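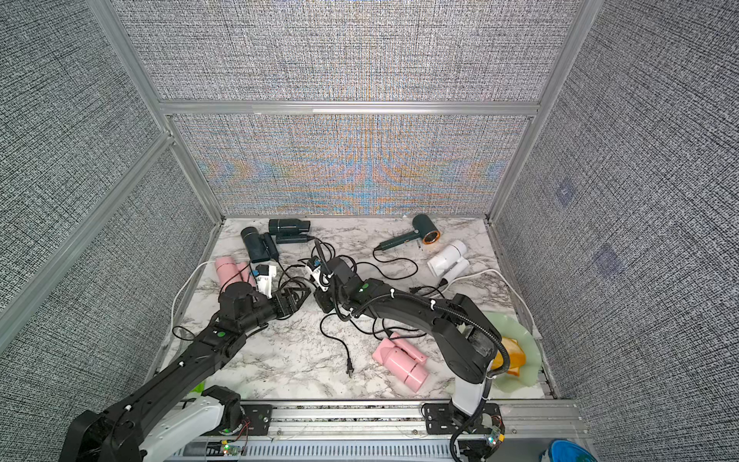

Short Supply Lines Begin With Small Orders

Opinion, April 2019

Public agencies in this region say they want to buy from local manufacturers. Their purchasing rules say something else. The Tapia school system, the Castberg hospital district and most of the towns between them still combine their yearly needs into a few large contracts, and then express regret when the only bidders come from three states away.

The reasoning behind large contracts is well understood. A single order for 812 classroom chairs costs less per chair than a series of orders for 15. Staff time is saved, the paperwork is lighter, and auditors have one file to review. For fuel, paper and road salt, this remains sound practice, and this institute has supported it in the past.

Furniture, fixtures, uniforms and printed goods are different. Shops in this region can make all of them, and make them well, but few can deliver nearly 300 of anything in a single month. Most employ fewer than 15 people. When a contract requires full delivery by June and payment follows 90 days later, the owner must borrow to buy material, turn away regular customers and hope that no machine breaks down. Many decline to bid. A low number of bids is then taken as proof that local capacity does not exist.

Tindent, a maker of metal shelving in Castberg, offers a useful case. Its first public order was for one library branch. The shelves were inspected, two faults in the brackets were corrected, and the next branch ordered the improved version. Over four years the firm supplied 310 units. Under the usual terms it would have been asked for all of them at once, faults included, or more likely would not have been asked at all.

Critics of smaller orders raise a fair point about cost. Unit prices do rise when volume falls, and taxpayers are entitled to ask what they receive in return. Part of the answer lies in storage. The Pisitz warehouse, which the county leases to hold goods bought in bulk, contains desks in sizes that the schools no longer use. The rent on that building is not charged against the contracts that filled it. It should be.

Two changes would help. Agencies should be allowed to divide any contract for finished goods into lots, with separate bids for each, and they should pay for each lot within 30 days of delivery. Neither change requires new money or a preference for local firms. A distant supplier would remain free to bid on every lot and to win on price.

The county board will review its purchasing code in June. The present code was written when most of these shops did not exist, and its delivery and payment terms deserve the same attention as its spending limits.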